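Recording dishwasher demonstrations for a multi-finger hand

Posted 12 January 2019 in Tutorials

This page covers how to collect teleoperated demonstrations of dishwasher loading and unloading with the Wolto hand and the wrist camera. It assumes the arm is already calibrated and that you can drive it from the Stulta controller without thinking too hard about which stick does what. If you can't do that yet, spend an afternoon stacking blocks first. Dishwashers punish small mistakes in wrist angle.

What you need

An arm with the Wolto hand fitted
One wrist camera, already focused
A dishwasher with a lower rack that slides freely
A set of dishes you don't mind chipping
The Janora recorder, version 3 or later
Enough disk space for 40 episodes, plus the ones you will throw away

Turn off the water supply to the dishwasher before you start and leave it off. Disconnecting the power is fine too, but then the display goes blank, and the learned policy may later meet a machine with its display lit. We leave the power on and lock the buttons.

Decide what counts as one episode

Write this down before anyone touches the controller. For our set, an episode starts with the hand in the ready pose over the rack and ends when the hand is back in the ready pose. Opening the door is one task, sliding the rack is another, and placing a dish is a third. Don't mix them in one recording. It is much easier to join short episodes later than to cut up long ones.

Keep each episode short. If the operator stops to think for more than a couple of seconds, the policy will learn to stop there too, so throw that one out and go again.

Set the ready pose

Drive the arm until the hand is above the open door, with the fingers pointing down and the wrist camera looking past them at the rack. Save this as a named pose in the recorder. Leave enough clearance that the rack can slide under the hand without touching it.
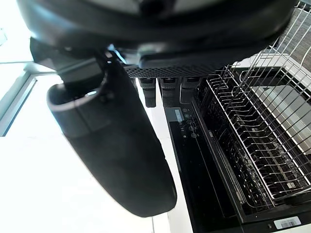
The ready pose has to be checked through the wrist camera, not by standing next to the arm and looking. What matters is what the policy will see. You want the rows of upright prongs in view, with a gap you can aim for. With the rack on the right and the long finger hanging over the bright floor on the left, as we have it, the operator gets a clean dark outline of the finger and can judge where its tip is. Over the black door panel the same finger is much harder to pick out. If your kitchen is laid out the other way around, mirror the pose and record a separate set.

Check the exposure at this point. Daylight from a window can push the camera to darken everything else, and a dark hand against a dark door is the first thing to go. Lock the exposure once the prongs are sharp and readable, even if the window side of the picture goes white. There is nothing to grasp over there.

Glossy doors also pick up reflections. We don't cover them. The policy needs to cope with them sooner or later, and a taped-over door looks like no door it will ever meet.

Record a batch

1. Send the arm to the ready pose and wait until it has settled.

2. Place the dish at its start position. Move the position a little between episodes – a hand's width is plenty.

3. Start the recorder, then start moving. Leave a short still period at the beginning so that the camera and joint streams can be lined up.

4. Lower the hand at an even speed. Straighten the wrist before the fingers go between the prongs, and don't twist once they are in.

5. Release, lift straight up, and return to the ready pose.

6. Stop the recorder and mark the episode good or bad right away. Don't leave the marking for the end of the day.

We record in batches of 7 and change operators between batches. Two operators with different habits give a better set than one very consistent operator.

Record the background clips

Each batch also gets 2 clips with no dishwasher in view. Swing the arm away from the appliance, hold the hand over bare floor, and open and close the fingers slowly. These clips are used to mask the hand out of the picture during training, so the plainer the floor the better. A bit of the support frame at the side does no harm as long as it stays in the same spot for the whole clip. Watch for reflected light on the floor. A soft streak is fine, but if it crosses the fingertips, turn the wrist a few degrees and start over. 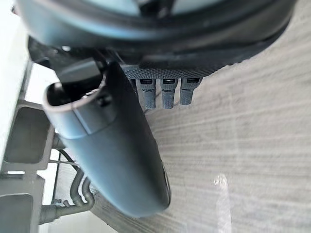 Check the files

Play back every third episode at full speed before you pack up. Look for dropped frames, a finger that lags behind its command, and a camera that has shifted on its mount. The easiest test for the last one is to compare where the rim of the hand's housing sits in the first and last episodes of the day. If it has moved, the whole batch needs a new camera calibration. We lost most of our November recordings to a loose mount screw, and it would have taken a minute to spot.

Name the folders by task, operator, and batch number, in that order. The Czerwiński conversion script expects this and will skip anything else without a warning.

Next: converting recordings and splitting them for training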